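Vekham Owner Portal
Ticket 1288: Closing statement shows the wrong deposit balance
Status: Waiting on owner
Property: Tallen Residences, Unit 1040

Submitted by Danjuma Okeke, 9:12 am
Hello, and thanks in advance to whoever picks this up. My wife and I are buying a two-bedroom at Tallen and our closing is planned for December. When I open the draft closing statement in the portal, it shows a balance due that is 4000 dollars higher than what our attorney has on her worksheet. I've logged out and back in, and tried my daughter's laptop as well as my own. Same figure every time. We paid the reservation fee by wire last spring and I have the bank's confirmation if you need it. I'd be so grateful if we could get this straight before the developer sends out the final notice.

Reply from Olumide Osagie, Owner Support, 10:05 am
Good morning Mr. Okeke, and congratulations to you both! I'm sorry this has given you a scare so close to the finish line. I can see the wire on our side, so please don't worry that it has gone astray. What I can't see yet is whether it was applied to the purchase price or parked under "reservations," a separate ledger in the developer's books. Could you upload the bank confirmation and the page of your contract that lists the deposits? Please don't pay anything against the draft while we look.

Danjuma Okeke, 10:41 am
Both uploaded. The contract page came out a little crooked but every line is readable. Clause 2 says the reservation fee counts toward the price.

Olumide Osagie, 1:30 pm
Crooked is fine, I could read every word. You're right about the clause. I've passed this to Yakubu Eze in reconciliations and asked him to look at the parking space too while he's in there, as a couple of your neighbors had theirs billed twice.

Internal note made visible to owner, Yakubu Eze, 3:18 pm
Fee was posted to the reservations ledger under the old unit number, from before the building was renumbered. The import matched on unit number only and left it behind. Moved it to 1040 and re-ran the draft. Balance now agrees with the attorney's worksheet. Parking space billed once, correctly. Association dues start date not touched.

Olumide Osagie, 3:50 pm
There we are, Mr. Okeke! Please open the draft again (you may have to press Refresh at the top of the page, it likes to hang on to the old copy) and have your attorney compare it line by line. If she's happy, click Accept Draft and we'll send it over to Okonkwo, the closing agent. If anything at all looks off, just reply here and I'll stay on it with you. I'll leave the ticket open until I hear from you.

Attachments (2)
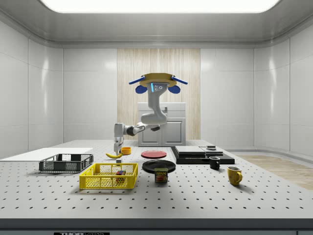
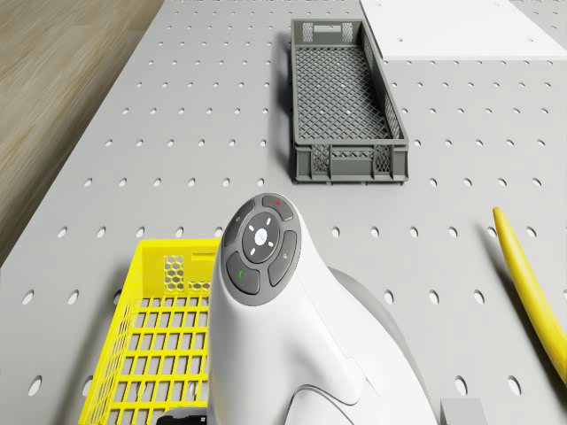

Both attachments: computer renderings, table with perforated top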